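Clearing a Slow Kitchen Drain Without Calling Anyone Out

A kitchen sink that drains slowly is usually blocked close to the sink. Grease cools in the trap or in the first stretch of pipe behind the wall, and food scraps stick to it. You can clear most of these in under an hour with a bucket, a plunger and a hand auger.

Before you start

Leave the chemical cleaner on the shelf. If it doesn't clear the clog, you will be opening a pipe full of it. If someone has already poured some in, stop and read the label before you touch anything under the sink.

Check the other drains in the house. When the tub and the floor drain are slow too, the trouble is in the main line and none of the steps below will fix it.

Plunging

Use a flat cup plunger, and keep it separate from the one in the bathroom. On a double sink, stuff a wet rag into the second drain and hold it there. If you have a dishwasher, clamp the soft part of its drain hose so dirty water doesn't get pushed back into the machine. Run three inches of water into the sink, set the cup and give it 20 firm strokes. Repeat twice.

Taking off the trap

Put a bucket underneath. Loosen the two slip nuts by hand if they are plastic. If they won't move, use slip-joint pliers with a cloth over the jaws. Old metal nuts crack, so go easy. Tip the trap into the bucket, scrub it with a bottle brush and look at the washers. The beveled side faces the joint. A flattened or split washer should be replaced now, while everything is apart. Take the old one to the store with you, as 1 1/2 inch and 1 1/4 inch look alike on the rack.

Running the auger

If the trap was clean, the clog is farther in. Feed the cable into the wall pipe until it stops, lock it, and turn the handle clockwise while pushing lightly. The first thing you hit is often only the elbow. Keep turning and it will go around. Pull the cable back slowly and wipe it with a rag as it comes.

Putting it back

Start the nuts by hand so they don't cross-thread, then give them a quarter turn with the pliers.

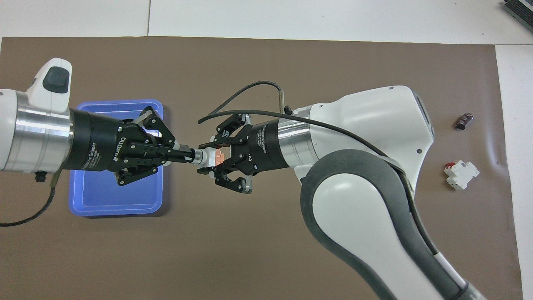

Run the hot water for a couple of minutes and feel each joint with a dry paper towel. A damp spot means the washer is crooked or the nut is a little loose. Take it apart and seat it again before you try tightening it hard.

Keeping it clear

Wipe greasy pans with a paper towel before washing them. Keep coffee grounds and rice out of the sink, disposal or no disposal. A mesh strainer costs very little and catches most of the rest. Check it in November, ahead of the holiday cooking, and replace it if the rim is bent.

Tips by Ffion Landeg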